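3.2 Task setup and data collection

The sorting task was chosen because a student team could set it up on one bench and reset it in less time than a class break. The robot has to bring each cube to the receptacle that matches its color: blue cubes to the blue-rimmed bowl, red cubes to the red-rimmed plate. A metal tray with a black liner serves as the start area. All three receptacles are fixed to the tabletop with translucent tape. In the pilot sessions the bowl was free to move, and a light contact between finger and rim was enough to shift it and spoil the rest of the run.

The course ran at the Grudcombe campus over a single term, starting in September. Each team worked with one arm and a parallel gripper whose white plastic housing was printed from files supplied by the Fung teaching lab. Teams were allowed to change the fingertips but not the mount. Demonstrations were recorded by teleoperation, with one student at the leader arm and a second student logging the outcome. The two roles were swapped every 40 episodes. We did not fix the order in which cubes had to be picked, and the operators differed in this respect: most cleared one color first, while others took whichever cube was closest to the gripper.

A cube was scored as placed if it came to rest inside the rim of a receptacle and the gripper had opened. Color was scored separately. A red cube in the blue-rimmed bowl therefore counts as a placement but also as a color error, and the layout in Figure 4 is of this kind, with three blue cubes and a red one in the bowl and two red cubes on the plate. Keeping the two scores apart matters for the comparison in Section 4, where policies trained on small datasets place cubes reliably well before they respect color.

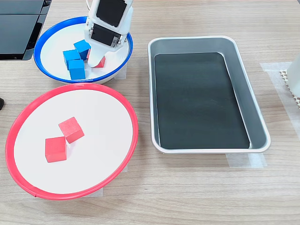

Figure 4. Sorting station with the start tray empty and the gripper over the blue-rimmed bowl.

Episodes were trimmed with the Zostent logging tool, which removes idle time at both ends. The full set after trimming holds 2,266 episodes. Each team then selected a training subset of 200 episodes from its own recordings and was asked to justify the selection in writing. Most reports favored episodes with smooth motion and few regrasps. Only 2 teams kept recovery episodes on purpose – in both cases after seeing an early policy stall next to a dropped cube.

Policies were trained with the Fotach baseline code, using the default image size and action horizon. Teams could adjust the learning rate and the number of training steps. The network itself was kept the same for all teams, so that differences in the results could be traced mainly to the demonstrations. This control is incomplete. The room has windows on one side, and teams with afternoon slots recorded under stronger daylight than teams with morning slots. We return to this point in Section 5.

One practical issue affected the early recordings. The sloped walls of the metal tray reflect light, and a cube resting against a wall was sometimes doubled in the camera image. The liner reduces reflections from the bottom of the tray but leaves the walls bare. We considered covering the walls as well and decided against it, as the recordings already made would then have shown a different tray.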